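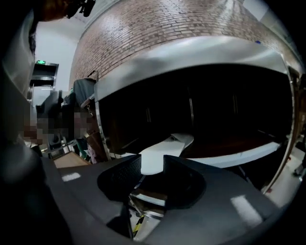 From: Dorian Texier
To: Brodcombe Household Water list
Subject: Re: Hard water and the Sukano conditioner

On a morning in August, Hollis wrote:

> We've had the Sukano unit clamped on the main for 7 weeks now and
> I'm sold. The kettle scale is softer, glasses come out clearer, and
> my wife says her hair feels different. No salt, no drain line, no
> plumber. It runs on less power than a night light. At 400 dollars
> it's paid for itself if it saves one water heater. I don't see why
> anyone on this list would still be hauling salt bags.
>
> The Katov people told me the test strips won't show a change because
> the minerals are still in there, they're just "in a different form."
> Makes sense to me.

Hollis, I'm glad you're happy with it, and I mean that. But you asked why anyone would still haul salt, and I've been hauling it for a long time, so let me have a go.

Start with the test strips. You're right that a clamp-on unit doesn't take calcium out, and whoever sold it to you was fair to say so. The trouble is what that does to the rest of the claim. If hardness reads the same before and after, then you need some other measurement that does move, and I haven't seen one. "Softer scale" could be one. How are you judging it? Did you scrape the kettle before you put the unit on, and did you use the same spoon and the same amount of elbow? I'm not being cute. I tried to compare my own kettle from one month to the next a few years back and I couldn't do it. Some months we drink more tea.

The glasses I trust even less. Spots depend on the detergent, the rinse aid, how full the machine was, and whether somebody opened the door early and let things air out or left them to sit in the steam. If you wash by hand it's down to how they drain and whether you bother with a towel.

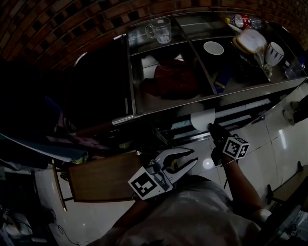 Measuring jug and a bowl in the rack.

Clear glass is a good thing to test with because spots show on it. A white bowl is close to useless. If you want to do this properly, take two plain glasses, fill one with water from ahead of the unit and one from after it, let both dry out on the counter, and look at the rings. Have somebody else label the bottoms so you don't know which is which. Do it ten times. If you can pick the treated one nine times out of ten I'll buy you lunch and say so on this list.

Hair I'm leaving alone.

Now the money. "Paid for itself if it saves one water heater" is doing a lot of work. My heater is old, it has had softened water all its life, and I still can't tell you the softener saved it. Your heater was fine before the clamp and it's fine now. You'd need a whole street of heaters and a lot of years. The Katov brochure has a line about 2,728 satisfied homes, and I'd like to know how they were asked. Did anyone go back after a year? Did they hear from the people who sent theirs back, or only from the ones who mailed in the card? I wrote and asked and got the brochure again.

For the record, my salt costs me 52 dollars a year plus the bother of carrying it down the stairs, which gets worse every year. Against that, the strip reads soft at the kitchen tap and hard at the garden spigot, every time I check. I know what I'm paying for. I don't love the salt going down the drain either, and if somebody in a septic house wants to argue that point I'll probably agree with them.

What bothers me about the clamp units is that every test you might run has a ready answer. Strip doesn't change? Different form. Scale still builds up? Give it longer, the old stuff has to come off first. Old stuff doesn't come off? Your pipe is the wrong material, or there's a pump too close. I've heard all of those on this list, from different people, about different brands. Maybe one of them is right in some house.

Does Sukano still take returns? If so, find out the last day and run the two-glass test before then. And please take a picture of the heating element in the kettle tonight, descale it, and take another in a month with a note of how many times you boiled it. That would be more than we've had from anybody else so far, me included.

One small thing for whoever keeps the list FAQ: the entry on magnetic treatment still says "results vary." Could it say what the results were?

Dorian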